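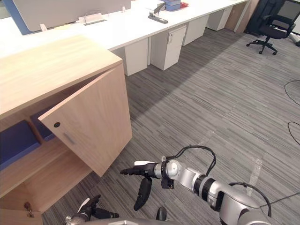
Zunley Sound Archive: call for home recordists

Did someone in your family own a tape recorder? Did you tape the school concert, the pub singalong, your gran telling stories at the kitchen table? We would love to hear from you!

We're collecting home and amateur recordings made in and near Zunley, Ilden and Tralavbridge, and we're looking for people to take part in the next round, which starts in January. So far we have copied 682 tapes, and they've been a joy. There's a brass band practising the same eight bars over and over, a toddler interviewing a dog, and a whole parish meeting about a footpath (more gripping than it sounds, the vote was very close).

You can join in one of two ways.

Lend us your recordings
Cassettes, open reel, minidisc and dictaphone tapes are all welcome. We make a digital copy, give you a copy of your own and hand the originals back. Please don't try to play a tape that looks mouldy or has come off its spool, just bring it as it is. Labels can be wrong or missing altogether. Half the fun is finding out what's on them.

Come and listen
We need 87 listeners, each taking a small batch of recordings and writing down what they hear: who is speaking if you can tell, place names, songs, dialect words, the odd passing train. You can do this at home with headphones and a computer, or with us in the Tyagi Room above Ilden Library, where there's tea and usually somebody who knows the tune. Allow two hours a week for ten weeks. You don't need any experience, but you should be comfortable typing in English and happy to rewind a lot.

We're especially keen to find people who grew up with the Tralavbridge accent, as several of the mill recordings have us completely stumped.

Listeners must be 16 or over. Travel within the three parishes is paid back, and everyone gets a short training session before they begin, either at 10.30am or 6pm. The Tyagi Room has a lift and a hearing loop.

All lenders sign a simple form saying what may be shared and what should stay private. You can change your mind later and we'll take a recording down.

To take part, pick up a form from the desk at Ilden Library or Zunley post office, and tell us which of the two you fancy. Both is fine! Forms need to be back with us before the end of January.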